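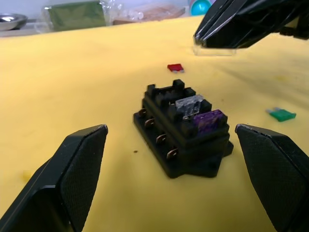

Prornon 标本馆开放日的主题是云杉林下的丝膜菌属（Cortinarius），重点放在黏盖丝膜菌类中菌柄基部膨大的几个种。馆方要求参观者先学会描述基部形态，再谈颜色和气味。棒状膨大与具缘球茎在野外记录里经常混写成“基部膨大”，入库后无法补救。具缘球茎的判断标准是球茎上沿与菌柄之间有明显的台阶，侧面轮廓可以参照黄布桌面上那只黑色保险丝盒：上部壳体较窄，下面的底板向外伸出，两者的宽度突然改变。棒状基部没有这种突变，菌柄向下逐渐加粗，在轮廓上找不到转折点。幼嫩子实体的台阶最清楚，老熟或被蛞蝓啃过的标本往往只剩一小段边缘，需要转动菌体从各个方向看过再下结论。

本次行程分为馆内和野外两段。上午在 Prornon 看标本处理流程和显微鉴定，午后去 Namness 半岛的云杉林，傍晚返回馆内处理当日采集物。时节是九月，前期降雨充足，半岛上的石灰质土壤保水较差，出菇集中在苔藓层厚的低洼处。以下按流程记录，与行程的先后略有出入。

## 馆藏与编号

丝膜菌属馆藏共2872份，其中574份附有 ITS 序列。序列覆盖的标本以近年采集为主，老标本的 DNA 降解严重，早期用过的防虫熏蒸也影响提取。馆方没有安排对全部老标本补测，只在修订某一组时挑选模式产地附近的材料。

标本存放在折叠纸袋中，纸袋外贴标签，标签上的必填项有采集号、产地、基质、伴生树种、采集人和干燥方式。干燥方式单列一项，是该馆与我此前去过的几处标本馆不同的地方。过热干燥会使菌褶变脆，担子塌陷，复水后难以恢复；若标签上写明了干燥方式，后来的使用者可以先判断担子形态的数据是否可信。孢子受影响较小，仍可测量。

目录系统叫 Uko，由馆内自行维护。每条记录分为野外描述、显微描述、化学反应和序列四个区，各区单独注明填写人。同一份标本的鉴定名称允许并存多个，按时间倒序显示，旧名不删除。我查了几份标为 C. elegantior 的记录，有一份先后改过四次名，每次都写了理由，其中一次的理由只有“孢子偏小”四个字，下一次修订者在后面要求补充测量数据。补充的数据至今没有录入。

Uko 的缺点是检索只认完整种加词。输入属名加组名没有结果，查 Calochroi 组必须逐种输入。导出格式也偏旧，产地坐标与海拔写在同一个字段里，用之前需要自己拆分。

## 宏观记录

馆方的记录表把菌盖颜色分为中央、边缘和黏液层三处填写。黏盖类丝膜菌的黏液层本身带色，雨后被冲掉一部分，整体颜色会变浅，只写一个颜色时，读者不知道写的是哪一层。菌褶颜色只认幼体。成熟后锈褐色孢子覆盖褶面，原有的紫、黄、绿色调都不再可靠，因此采集时应当尽量取到同一丛中未开伞的个体。

丝膜（cortina）的颜色在表中也有一栏。丝膜在菌柄上残留为环状痕迹，沾上孢子后一律变成锈褐色，残留痕迹不能用来填写这一栏，只能空着。我以前的记录大多在这里填了“锈色”，按这套标准应全部作废。

菌肉颜色要求纵剖后立即记录，剖面分为菌盖、菌柄中段和球茎三处。Glaucopodes 一类的菌柄上部菌肉可能带蓝紫色，放置后褪去。气味也在剖开时记录，表格没有给出预设选项，由采集人用自己的词写。带队者解释，预设选项会把弱气味推向最接近的一项，以往的表格里“面粉味”占了过高的比例。

菌盖表面的检查容易出错。黏性在干燥天气下消失，可以把盖面贴近嘴唇试，或观察是否粘有云杉针叶和碎屑。粘附物若嵌在干透的黏液里，揭下后留有光亮的印痕，说明盖面湿润时是黏的。纤维状盖面上的碎屑一吹就掉，没有印痕。 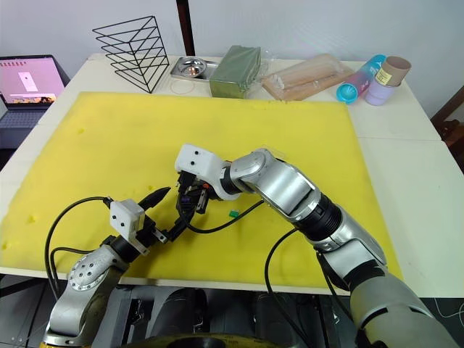 Ott Laur 对记录表持保留意见。他认为栏目过细会使采集人在现场花太多时间填写，剖面在这段时间里已经变色，得到的数据反而不如一张及时的照片加三行文字。他主张野外只记会消失的特征，即气味、黏性、幼褶颜色和剖面颜色，其余全部留到室内。球茎形态干燥后仍能辨认，他说放到最后填也不迟。

馆方没有采纳这一意见，但在野外环节允许两种做法并行。我按 Laur 的顺序记录了一半采集物，另一半按原表填写。按原表填写的那一半，剖面颜色一栏确实有两份写得含糊。样本太少，不足以比较优劣。另外，球茎形态“干燥后仍能辨认”只对大型标本成立，小个体干燥后球茎边缘向内卷缩，与棒状基部的皱褶难以区分。

## 氢氧化钾反应

化学反应采用氢氧化钾溶液，分别滴在菌盖表皮、菌柄菌肉、球茎表面和基部菌丝上。四处结果各自填写，没有反应也必须写“无”，空白等于没有试过。溶液装在小滴瓶里，瓶盖上标配制月份，过期即换。旧溶液吸收空气中的二氧化碳后反应变弱，阴性结果没有意义。

上午用作示范的材料有以下几种：

- *C. varius*：菌盖黄至橙黄，幼褶紫色，柄基棒状。菌肉遇氢氧化钾呈鲜黄色，反应迅速，适合用来检查溶液是否有效。
- *C. odorifer*：具缘球茎，有强烈的茴香气味，菌肉反应偏红。气味在剖开时最明显，干标本也能保留一段时间。
- *C. elegantior*：具缘球茎，幼褶黄色，孢子大而粗疣，见于钙质云杉林。
- *C. percomis*：全体黄色，基部棒状，有香气，与 *C. odorifer* 靠基部形态即可分开。

反应颜色需要在白色背景上判读。滴液后取一小块菌肉移到白瓷板上看，避免周围有色表面的反光影响。黄色反应受影响最大，浅黄与无反应之间的界限在有色衬底上几乎无法判断。判读时间也要统一，即时反应与数分钟后的缓慢变化应分开写。多种菌肉久置后都会转褐，那是氧化和组织破坏的结果，不宜写进反应栏。

## 显微部分

孢子取自菌柄顶部的自然沉积，没有沉积时才取菌褶碎片。菌褶碎片里混有未成熟孢子，测出的平均值偏小，前面提到的“孢子偏小”很可能由此而来，但当时的记录没有写取样位置，无法核对。

馆方的显微图库现有3000张图，全部为孢子。每份标本至少拍一张侧面和一张正面，侧面用来看形状（柠檬形、杏仁形、椭圆形），正面用来量宽度。疣突的粗细按粗、中、细三级描述，并附参照图。三级之间的边界由看图的人自行掌握，不同填写人对同一份材料的结果会差一级。Uko 里每个区都注明填写人，部分原因就在这里，使用数据时可以按人筛选。

测量对象限于形态正常的成熟孢子。颜色苍白的未成熟孢子和过大的异常孢子都不计入，异常孢子单独注明比例。异常孢子多的标本往往有较多的双孢担子，需要回头看褶片。测量介质写水还是写氢氧化钾也有规定，后者使孢子略有膨胀，两种数据不能合并计算。

盖皮结构只示范了一次。徒手切片取盖面中部到边缘之间的位置，沿半径方向下刀。黏盖类的上层菌丝埋在胶质中，切片容易滑动，先在低倍下确认方向再加盖玻片。褶缘没有显著的囊状体，这一点对属内多数种都一样，鉴定价值有限，记录表里只留了一行。

## Namness 半岛

半岛的基岩为石灰岩，表土薄，海拔最高处为60米。林分以云杉为主，北侧混有松，南侧林缘有榛和少量栎。样地名为 Kuusk，设在半岛中段，四周用木桩标出范围，内部不许踩出固定路线，进入时沿外缘走，看到子实体再垂直进入。

伴生树种的记录是本段的重点。Calochroi 组的不少种对宿主有选择，针叶树与阔叶树下外形相近的个体常分属不同的种。在纯云杉林内，写“云杉”没有疑问；在南侧林缘，榛的根系可以伸入云杉树冠之下，仅凭最近的一棵树判断宿主不可靠。馆方的做法是列出周围全部可形成外生菌根的木本植物，不指定宿主，确需指定时应取菌根根尖测序。

样地内当日可见的丝膜菌以 *C. varius* 最多，沿苔藓厚的浅沟排成不完整的弧形。*C. odorifer* 见于样地东侧，均已开伞，没有找到幼体，幼褶颜色一栏只能空缺。另有一丛菌盖带橄榄色调的个体，具缘球茎，菌褶已经全部锈褐，气味不明显，现场只定到组。
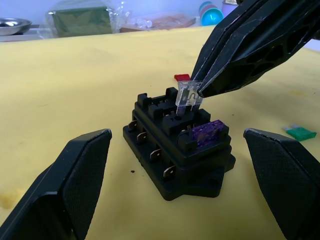

这丛标本回到馆内后又试了一次氢氧化钾，盖表皮呈褐色，菌肉无明显变化，球茎表面因带土未能判读。取自柄顶的孢子为杏仁形，疣突中等。按现有检索表可以走到两个种，两者的区别在幼褶颜色，而采到的都是成熟个体，因此仍以组名入库，并取一小片菌褶留作提取 DNA。

采集时挖取基部的方法也值得记一笔。用刀从侧面斜插，把球茎连同下面的腐殖质一起托出，不拔，不剪。拔出的个体常在球茎上方断开，球茎留在土里，具缘与否就无从判断。带出的土团在篮中用苔藓垫住，回馆后再清理，基部菌丝的颜色和菌索情况在清理前记录。白色与淡黄色的基部菌丝在林下光线里不易区分，Kuusk 林冠郁闭度高，午后尤其如此，这一项最好移到林缘看。

同一丛不同发育阶段的个体装在一起，共用一个采集号。相距较远的两丛即使外观相同，也分开编号。这条规定看起来浪费编号，但近缘种混生的情况并不少见，合并采集后测序的个体与拍照的个体若不是同一种，整份标本就失去了凭证作用。Laur 在这一点上与馆方一致，他在篮子里用折纸隔开每一丛，纸上只写铅笔号。

## 入库处理

傍晚的工作是切片、干燥和录入。大型个体纵切为两半，一半保留完整轮廓，另一半可再分。球茎部分肉厚，单独加切一刀，否则表面已干而内部仍湿，装袋后发霉。干燥箱的气流自下而上，带黏液的菌盖盖面朝上放在网架上，避免与网格粘连。

干燥完成的标准是菌柄可以折断，并有脆裂的断面。弯而不断的继续干燥。完成后趁干装入密封袋暂存，再低温冷冻杀虫，出冷冻时待袋子恢复室温才能打开，以免表面凝水。纸袋在这之后才使用。

录入 Uko 时遇到一个小问题：系统要求填写鉴定名称，组名不被接受，只能填“Cortinarius sp.”，再把组名写入备注。由于备注不参与检索，今后查这一组的人找不到上述橄榄色标本。馆方知道这一情况，目前的办法是另存一份手工清单，放在柜门内侧，按组排列。

## 后续

下一次开放安排在明年四月，内容改为干标本复水和显微测量，不设野外部分。报名者可自带标本，要求附有原始野外记录，没有记录的标本不受理鉴定。我打算带去往年在酸性云杉林采的几份，逐份核对基部形态与取孢位置，已经填了“锈色”的丝膜栏先行划去，保留原字迹并注明修订月份。

尚待确认的有两项：Kuusk 南侧林缘的木本植物名录是否包括柳属，现场发的样地图上没有标；*C. varius* 的菌肉反应在冷冻后的材料上是否仍然有效，馆内没有试过，几份未干燥的剩余材料已留在冷冻柜里供下次使用。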